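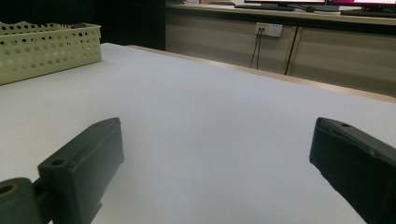

White top, tan wood strip on the far side, green basket in the corner

Forum > Home and Workroom > Tables, Benches and Desks
Thread: Edge strip on a white table - keep it or take it off?

Skiltness
Posted 7:40 am
Table is in the photo. I've had it since May and use it for sorting and folding, mostly fabric and paper patterns, some mending. The top is fine. What I want opinions on is the light wood strip along the far side. The table sits in the middle of the room and I work from both sides, so the far side isn't always the far side.

When I pull a length of cotton over it from the strip side, it catches now and then. I can't feel a step with my fingertip but the fabric seems to find one. Options as I see them:

Sand the strip and re-oil it.
Take it off and put iron-on edging there instead.
Leave it and work from the other side.

Top is 1435 mm long. I'd like to keep it a pale colour because I match thread on it.

Cuevas
Posted 8:15 am
Sand it. Use 120 grit on a cork block, only on the wood, and run masking tape along the white so you don't scuff it. Then go finer. You're after a very slight round on the top corner of the strip. A sharp corner will catch cotton even when the joint is flush.

I wouldn't pull it off. If it's glued you'll take chips of the white surface with it and then you have a worse problem.

Dotico
Posted 8:32 am
Disagree with Cuevas on leaving it. Solid timber edging against a painted or laminated top moves at a different rate through the year. You sand it flush in summer and it's proud again in winter. I had a desk that did this for five years before I gave up and replaced the edging.

What is the top made of? Can't tell from the photo.

Skiltness
Posted 9:05 am
Don't know. It came second-hand with no label. It's smooth and it wipes clean. Underneath is painted the same white so that's no help.

Nalstead
Posted 9:20 am
Look inside one of the screw holes where the legs attach. You'll see chipboard or MDF or ply straight away.

Also, where did you get the basket? I've been after that pale olive colour. Everything in the shops here is white or grey.

Skiltness
Posted 9:48 am
Basket was from the hardware store, in with the laundry things. I bought two. Bias binding goes in one and zips in the other. The round holes are good for airflow but pins go straight through them, so no pins.

Will check the screw holes tonight.

Mireille Ferrand
Posted 10:10 am
I sew for a living and I'd leave the strip alone apart from wax. Clean it with a barely damp cloth, let it dry overnight, rub in a bit of hard paste wax and buff it well. Wait a full day before you put fabric near it. Most of the catching I've had on timber edges was raised grain after the table had been wiped down wet. People look after the white part and forget the wood gets the same wet cloth.

If it still catches after that, sand it.

Cuevas
Posted 10:26 am
Wax near fabric makes me nervous. One warm afternoon and you've got a line across someone's linen. If she waxes it and then wants to sand, she's also clogging the paper.

Mireille Ferrand
Posted 10:41 am
Only if you leave it on thick. I've had a waxed edge on my cutting table for years and silk goes over it every week. Buff it until a white hanky comes away clean.

Cuevas
Posted 10:50 am
Fair enough, you've tested it more than I have. I'd still use a water-based clear coat over wax. Two thin coats and you can wipe it as wet as you like.

Dotico
Posted 11:15 am
Clear coat will crack along the joint if the strip moves. Same issue as before.

Lauri Koskela
Posted 12:30 pm
Cabinetmaker here, retired. A narrow strip like that hardly moves. The movement is across the grain and there isn't much width to move. If Dotico's desk had a wide lipping, that would explain the trouble.

I'd do it in this order. Get a steel ruler and stand it on edge across the joint, with a torch behind it. Light under the ruler on the white side means the strip is high. Light on the strip side means it is low, and then sanding the strip makes it worse. If it's low, leave the height alone and break the sharp corner of the white surface with a very fine file, pushing down and away so you don't lift it.

Check in several places along the length. An edge can be high at one end and low at the other.

Dotico
Posted 12:44 pm
My lipping was 5 cm, so that could be it. I'd still rather have iron-on edging on a work table. When it gets ratty you peel it off and put on a new one.

Lauri Koskela
Posted 1:02 pm
Iron-on edging is fine for shelves. On a table where cloth is dragged over the edge all day it will lift at the corners, and then it will catch far more than timber does.

Skiltness
Posted 7:25 pm
Did the ruler test. Strip is high for a hand's width near one end and flush everywhere else. Screw hole says MDF.

So I'm going to sand just that bit, round the top corner lightly the whole way, and then decide on wax or clear coat. Leaning wax, because I've already got a tin and I can redo it without taping anything.

Nalstead
Posted 7:51 pm
Sounds sensible. Seal that screw hole while you've got it apart, MDF swells if it gets damp.

Does the white show pencil? I'm thinking of painting mine and I draw around patterns a lot.

Skiltness
Posted 8:10 pm
Pencil comes off with an eraser. Blue chalk takes a bit more, I use dish soap and a soft cloth. Red marker doesn't come off at all, so I put an old sheet down for that.

Cuevas
Posted 8:22 pm
When you sand the high bit, don't stop dead at the end of it. Carry the strokes on past and ease off the pressure, or you'll end up with a dip.

Mireille Ferrand
Posted 8:35 pm
Test it afterwards with an old pair of tights over your hand. Run it along the whole edge both ways. Tights catch on anything.

Skiltness
Posted 8:47 pm
Good idea, I have plenty of those. Will post again once the wax has had its day to dry.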